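Section 2: Opening the case and fitting your Kinine card

Okay, if you skipped Section 1 and came straight to the fun part, go back and at least do the backup. I'll wait. The Kinine is a plain old add-in card for desktop computers and it doesn't touch your drives at all, but any time you have the side off a computer is a time when a cable can get bumped, and I'd hate for that to be your tax folder.

I wrote this section for the kind of desktop most of us at the Vullville computer club have at home (older office towers, mostly, the ones with the plastic clips along the back). If yours is a different style, the order of things is the same, only the latches will be in other places.

What you need

A medium Phillips screwdriver
A small dish for screws (I use a jar lid)
A flashlight, or a lamp you can bend
The card, still in its silver bag

Leave the card in that bag until step 8, please. I know it's tempting to take it out and look at it. Mine lived on the kitchen counter for an evening and I was nervous about it for a week.

Before you open anything

1. Shut down from the menu. Sleep mode doesn't count!

2. Switch off the power supply at the back if it has a switch, then pull the power cord.

3. Unplug everything else too. Monitor, keyboard, speakers, network, the lot. If you have trouble remembering what went where, put a bit of masking tape on each plug and write on it.

4. Hold the power button in for several seconds. The fans may give a little twitch. Fine.

CAUTION: Never open the power supply itself. There is nothing in there for you or me, even with the cord out.

Getting inside

5. Lay the computer on its side on a table, with the side that opens facing up. Carpet is a bad place for this, so use a table even if you have to clear off the mail first. Pull the latch or undo the screws, slide the cover back and lift it away. Mine sticks at the rear corner and needs a thump with the heel of my hand.

6. Touch a bare metal part of the case. Do it again every time you come back from answering the door or getting coffee.

Now take a minute and get your bearings before you go poking around. Find the edge of the motherboard with the USB ports on it, and the row of metal brackets close by. Each bracket closes off the end of one expansion slot, and your card is going to take the place of one of them. 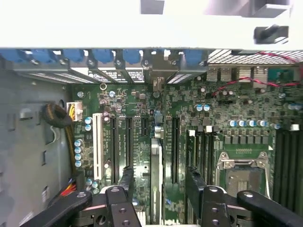 The slots themselves come in a few kinds, and this is where people get stuck. A long white one is usually the older PCI type, and the Kinine will not go in it, no matter how hard you lean. You want PCI Express, often black, and those come in different lengths. The card has a short edge connector (x1) and it's happy in the short slot. It's also happy in a longer PCI Express slot if the short one is taken or blocked. The extra length just sits there empty.

NOTE: If you have a graphics card, leave it where it is and pick a slot that gives it some breathing room. Mine was jammed right up against its neighbor for one whole June and the fan howled like a leaf blower.

7. Follow your chosen slot straight back to its bracket. Really do trace it with a finger, I've taken out the wrong bracket more than once and then had a hole in the back of the computer to explain. Open the plastic clip for that bracket if you have clips, take out the screw if there is one, and put the screw in your dish. Lift the bracket out and keep it. On some cases a clip AND a screw hold the same bracket, so if it won't budge, check for the other one before you reach for pliers.

While you're in there, have a look at the loose wires. Anything thin that loops across the slots should be eased to one side so it can't get pinched under the card. Don't unplug it to make room. If a cable really won't move, use a different slot.

Fitting the card

8. Take the card out of its bag, holding it by the edges and the metal plate. Keep your fingers off the gold contacts.

9. Line up the contacts with the slot and let the foot of the metal plate drop down into the gap at the back of the case. Get both of those right before you push.

10. Press straight down, firmly and evenly, with a thumb near each end. It takes more of a push than you'd like. You should feel it seat, and the gold should just about disappear. If one end is higher than the other, lift it out and start over. No rocking it in from side to side.

11. Put the screw back, snug but not gorilla tight, and close the clip.

CAUTION: Count your screws against what you took out. If one has gone missing, find it before any power goes back on. Tip the case gently and listen for a rattle.

Closing up

12. Shine the light around once more for stray cables, especially near a fan.

13. Slide the cover on, stand the computer up, and plug everything back in, power cord last.

14. Start it up. The small light on the card's metal plate should go green within 8 seconds or so of the fans starting. If it stays amber, the card is getting power but hasn't been recognized yet, and you can go ahead to Section 3 for the driver.

If things go wrong

No light at all: power off, cord out, and do steps 9 and 10 again. It's nearly always a card that isn't all the way down.

Code 131 on the start-up screen: the slot is turned off in the computer's settings. Appendix B has the menus for this.

Code 152: the card is fine, the driver is old. Get the current one from the Dutcombe download page and don't use the disc.

Computer won't start: take the card out, put the old bracket back and try again without it. If it starts, try the card in another slot.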